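Notebook, gripper bench
April 2025

Both hand-held grippers came back from the Jernby sessions with the same complaint: jaws slow to open, and a click near the end of the closing stroke. Left unit first, then right, so there was always one complete unit to compare against.

Left unit. Took the jaw arms off, laid the plates out in order on a towel. The pivot screws were tight enough, but two of the bores had a gray paste in them, old grease plus fiber from whatever they have been picking up. Cleaned the bores with swabs and alcohol, let them dry, put a thin smear of the Lehtinen grease on each pin. Last time (January) I used too much and it crept out onto the finger pads, so this time I wiped every pin until it only looked damp. Screws back in with the weak thread locker. Do not use the strong one, the heads are soft and will round off before it lets go.

The click was the arm touching the edge of the plate just before full close. There should be a shim washer there and it was missing. Checked the bag the unit came in and did not find it. Fitted a new one from the Puseck assortment, the 0.2 mm size. Click gone. If you open this unit again, hold it with the pivots up, or the washers drop out and you will not hear them fall.

Finger pads: cleaned with a damp cloth only. Alcohol makes the surface slick for a day or so and then people report slipping that has nothing to do with the mechanism. The pads on the left unit still have good texture. On the right unit one pad was lifting at the tip, so I peeled it, scraped the old adhesive off with a plastic blade and put on a new one. Clamped it overnight with a bit of foam between the jaws.

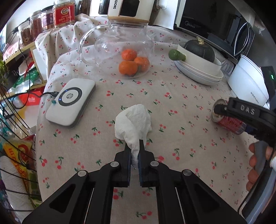 Closing check is always done on something soft first and something stiff second. Soft shows whether the tips meet along their whole width. If they only meet at one corner the thing slides out when you lift, and you end up blaming the operator. Stiff shows whether the arms flex or the pivots have play. I close slowly, hold, turn the wrist over and back, then open. Do it from both sides.

Right unit: same cleaning. Its bores were much better than the left one, hardly any paste. Slow opening here came from the return spring, which had a kink where it hooks over the post. Swapped it. The new springs from Pellora are a little longer than the old ones, so the hook needs a slight squeeze with pliers or it rubs on the housing. Part number on the drawer is 1102. The drawer label still says the old number underneath, ignore that.

Stroke cycling: ran each unit by hand through 60 full strokes, then put them on the cycling jig up to 2000 and looked again. Left unit fine. Right unit had one pivot screw backed off by a quarter turn. Probably I did not wait long enough for the thread locker. Took it out, cleaned the thread, redid it, and left it until the next morning before touching it. No movement after that.

Zero position: after any work on the arms the zero has to be set again, otherwise the logged opening width is off. Close fully with nothing between the fingers, hold for 2 seconds, save. Then open all the way and compare with the caliper. I had to do the right unit twice. The first time there was a thread of foam left between the pads from the clamping.

Wrote the new spring and pad into the parts sheet for both units. Pads are down to the last pack, order more before the next long run.

Still open:
Handle on the left unit creaks when squeezed hard. Seems to be the shell halves and not the trigger. Leave it unless it gets worse.
Need a proper tray for the washers. The towel works but it eats the small ones.
Ask Pellora whether the old spring length is still available.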